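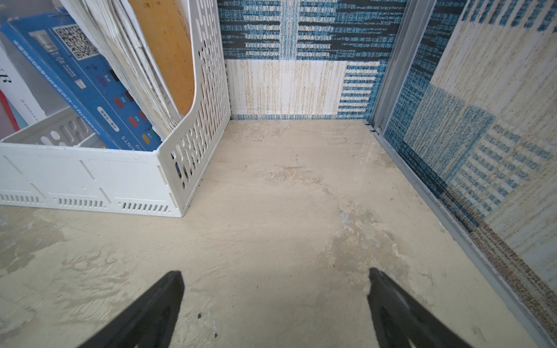
Wrist view, file organiser in view, rough floor.

Buying and budgeting for a first arm - your questions

Put together by Lucrezia Palumbo for Gordale sites. Updated as questions come in, so the order is a bit random. Last tidied in August.

Who is this for?
Anyone at a Gordale site thinking of asking for an arm for sorting, shelving or tidying work. Not for the big palletising cells, those go through a different form.

Where do I start?
With the job. Write down what gets picked up, where it comes from, where it goes. One page. If you can't fill one page the job isn't ready. Then send it to me before you ring any supplier please.

Which arm should I ask for?
Two on the approved list at present, the Flirnirau and the Acuña. Flirnirau is lighter and easier to move between benches. Acuña reaches further and needs a proper base bolted down. Most sites asking for paper and box handling have gone for the Flirnirau. If you need both reach and portability, talk to me, there isn't a tidy answer.

Do I need a wrist camera?
For mixed items, yes. Budget for it from day one. Adding one later means a new cable run and a second visit, and the visit costs more than the camera. A fixed overhead camera is fine if everything arrives in the same spot facing the same way.

Can two fingers cope with papers and thin boxes?
Depends how they're stood. A box on its own, upright, usually fine. A thick stack of papers with worn edges is harder, the fingers can push into the stack instead of going round it. Things leaning on each other in an organiser are the hardest of the lot. Try your real items, not clean new ones out of the cupboard.

Do flat finger tips come as standard?
Yes on both arms. Soft pads are extra. Put a spare set of fingers in the first order, they get bent and the wait for replacments is long.

Does the floor matter?
More than people expect. Hairline cracks and scuffs are not a problem for picking off the floor, though a patchy surface can confuse the vision during set-up, so allow time for it. For mounting the arm it's another matter - get facilities to look at the slab first. Rails and floor tracks need marking on the plan as well, the arm has to know they're there.

What about busy backgrounds?
Patterned walls, striped fabric, carpet. All workable. Allow an extra half day for set-up, or hang a plain sheet and save the money.

How long from order to working?
Allow 20 weeks. Delivery is 8 of those if nothing slips. The rest is safety sign-off, power, network and training. Sites that booked the electrician early did better.

What do people forget to budget for?
Power sockets in the right place. Guarding or a scanner. Somebody's time, which is the big one. Insurance (ask finance, it changes). A trolley. Somewhere to put all the stuff the arm is meant to be sorting while you're setting up.

How many people need training?
2 per site as a minimum. One person is not enough, they go on leave and the arm sits there. Training is booked through Ondico and is charged per head, not per day.

Is there a service contract?
Yes, also Ondico. Covers the arm, the controller and the camera. Does not cover fingers or pads or anything you've made yourselves. Read the call-out bit before signing, evening cover is a separate line.

Buy or lease?
Lease if the job might change within two years. Otherwise buy. Leasing looks cheap on the monthly figure but you pay for return carriage and for any scratches they find.

Can we borrow one first?
There is one loan Flirnirau. The queue is almost always full, so ask early. Loan comes with a wrist camera and standard fingers, no pads. You'll need to collect it and bring it back in its own case - with ALL the foam please.

Can we buy second hand?
Not without asking. Older controllers won't take the current software and Ondico won't cover them.

What has to be in the request?
The one page job description, a floor plan with measurements, photos of the items, a quote no more than a month old, and the name of whoever is going to look after it. Requests with no name get sent back.

My quote has gone up since I sent it in, what now?
Send the new one and say which line changed. Don't start again with a fresh form, you lose you place in the queue.

Who signs it off?
Site manager first, then me, then finance. Forms in by noon get looked at same day if I'm in.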